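Finally got to the gear corner! I've been putting it off since December, and wow, there is a lot of black stuff with orange edges in there. The blue tray is for wrist wraps now, and I love it already.
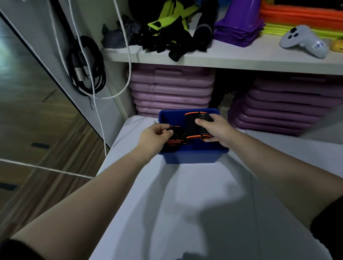 Filed under: Home gym, Small wins

Ivana Ulloa taught me to start rolling from the thumb loop end — so much neater! The big white folding table is perfect for it, I can stretch each wrap out before it gets rolled. Step platforms stay on the bottom shelf, they're heavy.

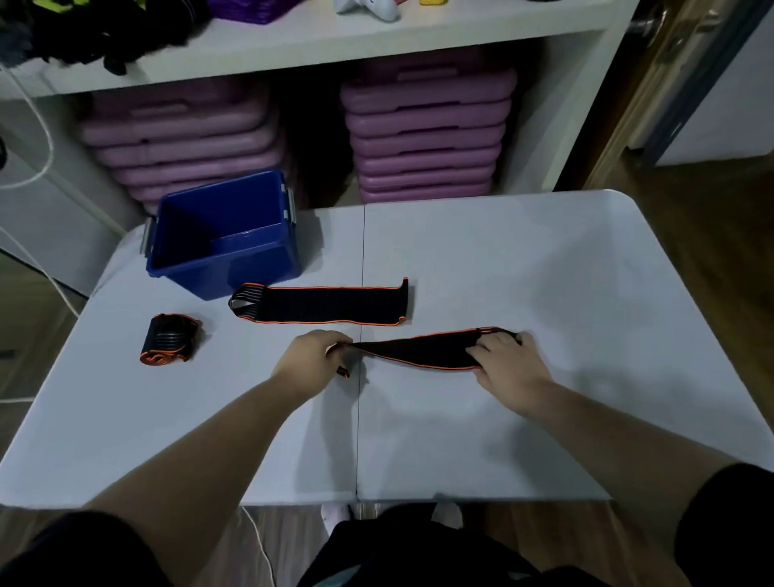
How long does it take to roll one?
Around 10 seconds once you get the hang of it, a bit more if the edges have curled.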